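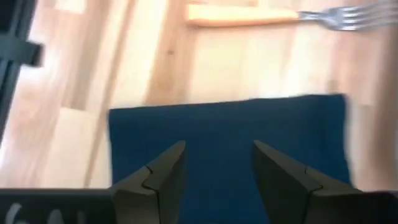
*Surface in pale, honey-toned planks.*

# Arnetti Stacking Armchair for Terraces, Cafes and Dining Rooms

The Arnetti is a stacking armchair for commercial use, manufactured by Nedaseo for restaurants, hotels, cafes and company canteens. It is supplied fully assembled and may be used indoors or under a covered terrace. The frame is powder-coated aluminum, and the seat and back are woven from flat polyester cord over a tensioned support.

The chair is offered with or without arms. Both versions share the same frame width at the base, so they can be placed in the same row and stacked on the same trolley. Customers who furnish a dining room and a terrace together usually order the armless version for the inside tables, where space between rows is tighter.

## Frame and Seat

The frame is welded at all main joints and ground smooth before coating. The coating is applied in a single color and cured in the oven at our Wunach works. Visible screws are used only at the underside of the seat, where the support can be removed for replacement of the cord.

The cord is dyed before weaving. Slight variation in shade between production batches is normal and is not accepted as grounds for return. Where a later order must match chairs already in use, please quote the batch number printed on the label under the seat, and the closest available batch will be reserved.

Each leg ends in a replaceable nylon glide. Glides with a felt base are available for finished wood floors and should be requested at the time of order. Standard glides are suitable for tile, concrete and stone.

## Colors

Frame colors are white, sand, olive and black. Cord colors are natural, gray, rust and dark green. Any frame color may be combined with any cord color at no additional charge. Special frame colors are possible for larger orders, subject to written confirmation by the sales office, and chairs in special colors cannot be canceled once coating has begun.

Color samples are sent on request. The colors shown on a screen differ from the finished product, and an order should be placed from the physical sample.

## Stacking and Storage

The armchair may be stacked to a height of four. The armless chair may be stacked to the same height. Stacks should stand on a level floor and should not be dragged, as this wears the glides of the lowest chair unevenly. The Warraich trolley, sold separately, carries one stack and passes through a standard interior door.

Chairs stored through the winter should be kept in a dry room. Do not wrap stacks tightly in plastic film. A breathable cover is available in one size and fits both versions.

## Cushions

A seat cushion with a removable cover can be ordered for either version. It is fastened with two ties at the rear of the seat. The cover may be machine washed in cool water and must be dried flat. Cushions are intended for covered areas and should be taken inside overnight.

## Cleaning and Care

Wipe the frame with a soft cloth, warm water and mild soap. The cord may be brushed with a soft brush and rinsed. Bleach, solvents and abrasive pads damage both the coating and the cord and will void the warranty. In coastal locations the frame should be rinsed with fresh water at regular intervals during the season.

## Ordering and Delivery

Chairs are sold in multiples of two. Standard color combinations leave the works within 21 working days of receipt of the deposit. Orders placed in May and through the early summer may take longer, and the expected date is stated on the order confirmation.

Delivery is made to the ground floor entrance. Carrying to upper floors, unpacking and removal of packaging can be arranged in advance and are quoted separately. The customer is asked to inspect the goods on arrival and to note any damage on the carrier's delivery slip before signing.

## Warranty and Spare Parts

The welded frame is covered by a warranty of four years in normal commercial use. The cord, glides and cushions are considered wearing parts and are excluded. Replacement cord, glides and seat screws are kept in stock for all current models.

Written quotations for hotels, restaurant groups and architects are issued by Balakrishnan Pisharody, Contract Sales, Nedaseo. Please include the version, frame color, cord color, quantity and delivery address with each inquiry.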